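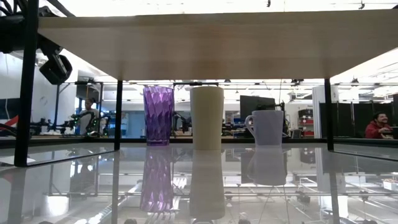

About Sendska

Families of children facing surgery get promised a lot. We try to promise less.

Sendska is a small charity based in Fultley. We help parents pay for treatment of birth defects the local hospital can't handle, mostly heart and bowel conditions. Since opening we have paid 21 hospital bills in full and part of 200 others. Those are the only results we claim. We don't say we "saved" anyone — surgeons did the work, and some children are still sick.

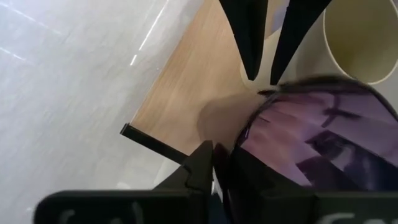 Wooden tabletop beside a light gray floor.

We are wary of fundraising pages, including our own. A sad story tells you very little about where the money goes. So before we post an appeal, we ask for the written diagnosis and the clinic's price, and we pay the clinic directly. If a clinic won't put its price in writing, we don't send money.

We don't recommend clinics or review "new methods" we read about online. Ask your doctor, then ask another one.

Our accounts are checked every July by Barua, an outside firm. Read them before you give.

Sendska, P.O. Box 3218, Fultley

Page last changed June 23, 2021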